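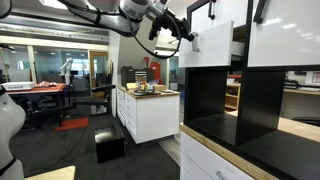 Stimeo opens Lasthorpe site to record robots at kitchen tasks

June 2020

Robotics firm Stimeo has begun recording robot arms opening and closing drawers and cupboards at its office in Lasthorpe, with the aim of teaching a control system to do the same without help.

The work started in April, and the company says it has 1136 usable recordings so far. Each one covers a single short task, such as pulling a drawer open by its handle or pushing it shut.

An operator guides the arm by remote control while its movements are logged along with video. The recordings are then used to train the system, which is known inside the company as Modex.

Loan Phùng, who runs the recording work, said handles had taken up more of the team's time than expected.

"A small handle and a long bar handle need a different approach from the gripper," she said. "If the system only ever sees one kind, it does badly on the other. We change the starting position of the arm between attempts too, and how far the drawer is already open."

Six operators work on the project in shifts. New starters spend nine days practising before any of their recordings are kept.

Failed attempts are stored separately. There are 286 of them, mostly cases where the gripper slipped off or closed too early. Athina Mitsotakis-Vlachou, an engineer at Stimeo, said the team had not yet decided whether to use them in training.

"They might be useful for showing it how to recover," she said. "At the moment they are labelled and left alone."

The storage units and fittings used in the tasks were supplied by Galanis, a furniture maker, which has agreed to send more designs later in the year. Thanasis Margaritis of Galanis said the firm had no plans to sell anything based on the project.

Stimeo has not given a date for the first tests of the trained system. Recording at Lasthorpe will carry on through the summer, with cupboard doors next on the list.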